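I finally moved my plant protein preps off the old phenol method and over to the Naylor spin columns, and I'm so happy I want to tell everyone on the floor (I have, in fact, told most of them).

Some background. My leaf samples are full of starch and sticky polysaccharides, and for years my extracts came out like thin jelly. You could load them on a gel, sure, but the lanes smeared and the top of every well looked like a thumbprint. Maureen Ackroyd down the hall had been using the Naylor columns on seedlings since January and kept leaving her gels on the light box, all those crisp little bands. I got jealous!

So I ran 30 samples. Grind in liquid nitrogen, add the lysis buffer with fresh DTT, spin for 4 minutes at full speed, then onto the column. Two washes and an elution. The big change for me was keeping the powder frozen right up until the buffer goes in. I used to let it sit in the rack while I labeled tubes, and my large subunit bands were always chewed up. Now I label first.

Best yield was 128 micrograms from one small scoop of leaf, and the worst was 84, from an old plant I didn't expect much from anyway. Blots next! I have a new antibody in the freezer and a fresh box of membrane, plus a half day on the imager if the Bavport group doesn't grab it first.

One gripe: the elution buffer has a lot of detergent in it, so the Bradford assay goes blue no matter what you do. I switched to BCA and it behaves fine. 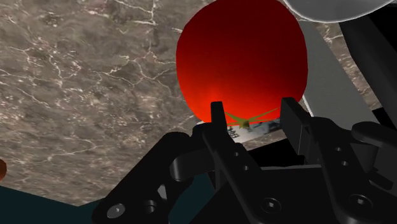 Can the eluted protein be frozen before running a gel?
Freeze it at minus 80 in small aliquots, and thaw each one only once, on ice.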